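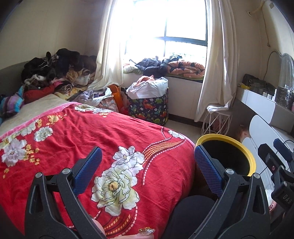
Koyama would be happy with a machine that folded one pillowcase and then stopped, came the reply before I'd even gotten the agenda open, and I wrote it down because it pretty much became item 1.

**Item 1: Can it do laundry yet?**

Short answer from the room: sort of, on a good day. We talked for ages about the bedroom chores (clothes on the bed, clothes by the wall, a bin to put things in) and whether picking up a small garment counts as a chore or just part of one. I said part. Most people disagreed with me, and I lost that one fair and square! Agreed wording: a chore is done when a person wouldn't have to go back and fix it.

**Item 2: Nitudora numbers**

They sent over 273 tries at putting small clothes in a bin, and 58 of those needed a person to step in. I thought that was pretty great. Others pointed out that a shirt hanging half over the rim was marked as a success, so we're asking for the list again with our wording from item 1.

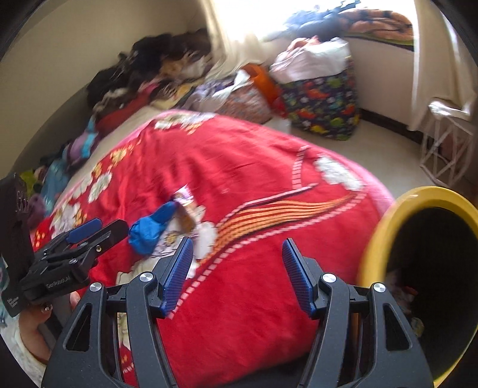
Horkau, 23 January 2025

Picking up again after the break, same people, more coffee.

**Item 3: Soft stuff on soft stuff**

This is the bit I care about most. Small clothes in a heap on a wrinkled bedspread are just plain hard – where does one piece end and the next begin? And a busy print underneath can't help. Plesitov's shop-floor machine does over 310 boxes a shift, but boxes have corners and they stay put. We went back and forth on whether any of that carries over to a bedroom. I'd say the lifting does and the finding doesn't. Left open.

**Item 4: What we try next**

- Single garments first, heaps after.
- Patterned bedding stays on the list (my request, thank you all).
- Folding waits until July.

**To do**

I'm writing to Nitudora about the half-in shirts. The Plesitov visit still needs a date, and 11 of us want to go, so we'll need two cars.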